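Gumwood's Box Exchange Keeps Craft Leftovers in Circulation

2023-03-12 | By Staff
14 shares | 3 comments

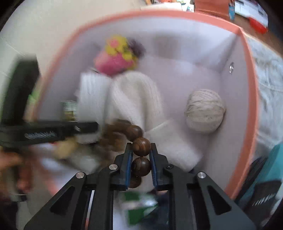
Most people bring too much the first time, according to the woman who set up the exchange at Gumwood two years ago. She asked that her name be left out. "They empty a whole closet," she said. "I tell them one box. If the lid won't close, take something home."

The boxes hold whatever a household has stopped using: beads, twine, knitwear, fabric flowers, folded cloth. Each one goes on a shelf with a tag, and anyone who leaves a box may take one. Last July the shelves held 94 of them, the most so far.

She does not sort by material. "We tried that. Yarn here, beads there. It took all evening and people didn't like it. They want a mix." Wooden beads go first, she said, and she asks that they stay on their string. Loose ones end up in the bottom of a sweater.

Knitted pieces are accepted if they are clean. Some get worn and some get unraveled for the yarn. "A cable knit is slow to take apart. I did one that kept me busy for 10 evenings. I got a good hat out of it."

Jars need a tight lid. Scissors and needles go in a drawer by the door.

The exchange pays 35 dollars a month for the room and covers it with a jar of coins and a yearly sale. The last sale brought in 150 dollars. She would like another set of shelves before summer, deep enough to take two boxes front to back.

"Bring your own tape," she added. "We're always out."

3 comments | Share this story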